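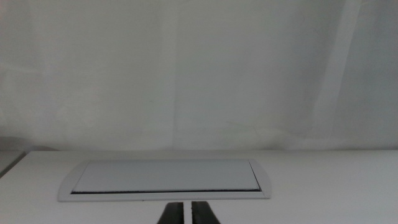

チケット番号:305
件名:白い作業台の汚れと背面の幕のしわについて
拠点:Pridgate 2階 作業室
分類:備品・内装
優先度:通常
状態:保留(部材待ち)
起票:Frida Holst
担当:Wen-hsiung Wei

【起票内容】
Holst
白い作業台の天板に、薄いピンクがかった赤の汚れがあります。水拭きを2回、中性洗剤で1回拭きましたが残っています。場所は左側の埋め込みパネルの手前、少し右に寄ったところです。指で触っても段差は感じません。
もう一点、台の後ろの白い幕にしわが多く、右寄りに斜めの大きなひだが出ます。正面から照明を当てるとそこだけ明るく見えます。中央付近の縦の筋も気になります。縫い目なのか折り跡なのか、離れて見ると区別がつきません。
11月の後半から使用が増えるので、それまでに両方とも対応をお願いします。

【返信】
Wei
受け付けました。先に確認させてください。
・汚れに気づいた時期
・水と中性洗剤以外に使ったもの
・幕を最後に外した、または洗った時期
・汚れの上に何か置いていたか

【返信】
Holst
気づいたのは今朝、9時前です。それより前からあったかどうかは分かりません。使ったのは水と中性洗剤だけです。幕は今年に入ってからは外していないはずですが、記録が見つかりません。上に置いていたものについては、昨日の利用者に聞いてみます。

【作業記録 1】
Wei
現地で確認。汚れは色が薄く、にじんだような形で、真上の照明だと見落とします。部屋の入口側から低い角度で見たほうが分かりやすいです。 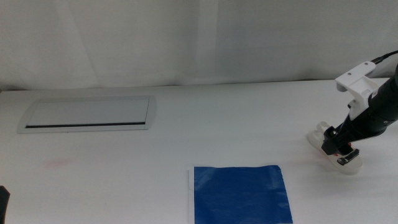 天板の現状。左に埋め込みパネル、その手前に薄い赤系の汚れ。

乾いた布でこすっても色移りなし。メラミンスポンジは天板のつやが変わるおそれがあるので使っていません。この天板はつや消しで、前に別の部屋の同じ台をスポンジで磨いて、そこだけ光るようになったことがあります(戻せませんでした)。
Bredumelの弱アルカリ洗剤を5倍に薄め、布に含ませて3分置いてから拭き取り。多少薄くなった程度です。
パネルのふたの下側の溝に洗剤が入らないよう、周囲を養生してから作業しました。ここは今後拭く人も気をつけてください。スプレーの直吹きは禁止でお願いします。

【返信】
Souad Ezzat
昨日の午後に台を使いました。赤いペンは使っていません。ただ、左側に赤い紙ファイルを置いていた時間があります。ファイルの底が少し湿っていたかもしれません。場所はだいたいそのあたりだと思いますが、断言はできません。

【作業記録 2】
Wei
Ezzatさんのファイルを借り、裏紙の上に湿らせて置いたところ、10分ほどで淡い赤が紙に移りました。原因の候補としては有力です。ただし天板の汚れと同じものかどうかまでは確認できていません。
染料であれば消毒用エタノールで動く可能性があります。天板のメーカーはLallonなので、使ってよいか先に問い合わせます。返事が来るまでエタノールは使わないでください。

【返信】
Wing-yan Lui
購買です。Lallonの窓口に電話しました。担当者の話では、短時間の拭き取りなら問題ないが、目立たない場所で試してからにしてほしいとのことです。シンナーと除光液は不可。天板だけの交換は受け付けていて、納期は18営業日。見積もりは取っていません。必要になったら言ってください。

【作業記録 3】
Wei
天板の裏側に近い縁で試験。変色、べたつきなし。
汚れの部分をエタノールで拭き取り、すぐに水拭き、乾拭き。布にごくわずかに赤が付きました。これを3回。4回目は布に色が付かなくなったので止めました。
汚れはまだうっすら残っています。これ以上は天板の表面を傷めるほうが心配なので、一週間ほど様子を見ます。

続いて幕の件です。上から吊ったままの状態で下端を確認しました。台の奥の縁に当たるところで布がたわんでいて、境目はほぼまっすぐに見えます。左端は布がたまって影になりやすく、そこも暗く見えます。
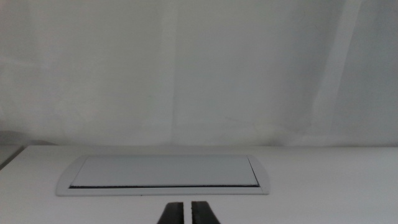
下を軽く引くと細かいしわは減りますが、右側の斜めのひだは残ります。吊り位置が右だけ詰まっているのが理由のようで、吊り具を端から順に広げたところ、ひだの幅は狭くなりました。消えてはいません。
中央の縦の筋は手で触って確認しましたが、折り跡でした。縫い目ではありません。保管時に二つ折りにしていたものと思われます。
衣類スチーマーを使いたいのですが、布の材質表示が読めません。分かる人はいますか。

【返信】
Aldo Cirillo
吊るしたのは私です。Chuの店で買った布で、材質はポリエステルと聞いたと思います。納品書を探しましたが品番しか書いてありませんでした。アイロンは一度も当てていません。折り跡は最初からあって、吊っておけば伸びるだろうと思ってそのままにしました。

【返信】
Wei
ありがとうございます。ではスチーマーは弱、布から離して、左下の隅で試してから始めます。それと、下端に入れるウェイトテープを6メートル注文しました。届くまで幕の本作業は待ちます。

【返信】
Holst
了解です。それまでの間、台は普通に使ってよいですか。

【返信】
Wei
使って構いません。次の点だけ守ってください。
・色の付いた紙やファイルを天板に直接置かない。フィルムか白い紙を敷く
・汚れの残りを見つけても自分でこすらない
・幕の下端をテープで台に留めない(糊が残ります)
・吊り具は今の間隔のままにしておく

【返信】
Ezzat
ファイルは全部、棚のほうに移しました。ご迷惑をおかけしました。

【残件】
・天板の汚れの再確認(Wei)
・残っていた場合、天板交換の見積もり依頼(Lui)
・ウェイトテープ到着後に取り付け、スチーマー作業(Wei、Cirillo)
・洗剤の直吹き禁止を清掃手順書に追記(Holst)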